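## 4.3 Setting Up the Shelf Detection Module

The Cedus perception module finds shelf levels and the items on them before the planner selects a target. Complete this section before you enable motion in Vultberg.

1. Open the Vimevska console and select **Perception > Storage Units**.
2. Choose **New Unit** and enter a name of no more than 12 characters.
3. Set **Unit Type** to *Open wire*. The default, *Solid panel*, treats the wall seen through the grid as part of the shelf.
4. Enter the number of levels, counting the top and bottom shelves. Include levels that hold no items.
5. Set **Depth Samples** to 1,000 and **Minimum Cluster Size** to 342.
6. Select **Capture**, and keep the head still until the status line reads *Ready*.

> **Note:** Items that extend past the front rim are marked *Overhang*. The planner adds clearance to these items and approaches them last.
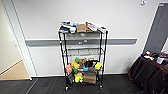 7. Review the list of levels. If a level is missing, lower **Edge Threshold** by 2 and capture again.
8. Select **Exclude Background** and mark any rail or door frame behind the unit.
9. Save the unit and record the result in the Camacho log.

**Caution:** Units on casters may shift. Repeat steps 6 to 9 whenever the unit has been moved — even by a small amount — or the stored grasp positions will not be valid.

Requests to change the default values should be sent to Aurelio Zamudio.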